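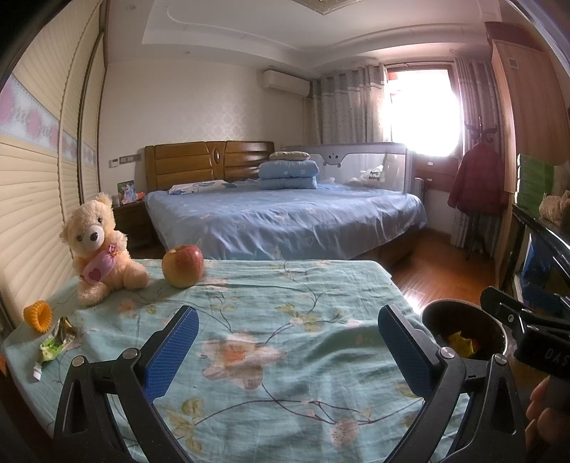
Archie Mowat had the house on Jardine Street until the first of the month, and by then every room had to be empty. He started with the children's room since it had the most in it. The movers from Tellmont wanted everything in boxes before they came, and they charged extra for anything left out. He stood between the two beds and tried to decide what counted as trash. The apple could be eaten. The crumpled wrapper could go in the bin with the others. The bear was harder. It sat on the green flowered sheet holding its pink heart, and June had not said a word about it when she left with her mother.

He called Clekmont that evening. The line was bad.

"Did she want the bear?" he asked.

"Which bear?"

"The one with the heart."

His sister-in-law put the phone down and he heard her walking through the other house, then a door, then talking. She came back.

"She says it lives there."

"Nobody's going to live here."

"I know that, Archie. I'm telling you what she said."

He wrote BEAR on the list with a question mark after it and went on to the blue quilts. They had been his mother's, and they had come from Bremden in the back of a truck one July with a crate of plums. They took up a whole box. He put the small beige pillow in on top and taped the lid. Then he took down the curtains, and the room got louder. He could hear his own shoes on the boards.

The red coat was still on the rack. He checked the pockets and found three bus tickets and a button. The button didn't match the coat. He put it in his shirt pocket and the tickets in the bin.

The framed photo on the nightstand he left for last. He wrapped it in a pillowcase and carried it down to the car himself.

His brother rang at nine.

"How far did you get?"

"One room."

"There's 1000 dollars in it if we're out early. The buyer put it in writing."

"I read it."

"So what's the holdup?"

Archie looked at the list. He had filled both sides of the paper, and most of it was crossed off.

"The bed rail won't come off," he said. It was true. One of the bolts had stripped, and he had been at it with pliers before supper.

"Leave the rail, then. Sell it with the bed."

"All right."

After the call he ate the apple over the kitchen sink. It was a little soft on one side. He went back upstairs and turned off the light in the children's room, then turned it on again and got the bear. He didn't put it in a box. He set it on the passenger seat of the car, next to the photo - it was a two-hour drive to Clekmont and he could be there before lunch - and he locked the doors and went in to bed.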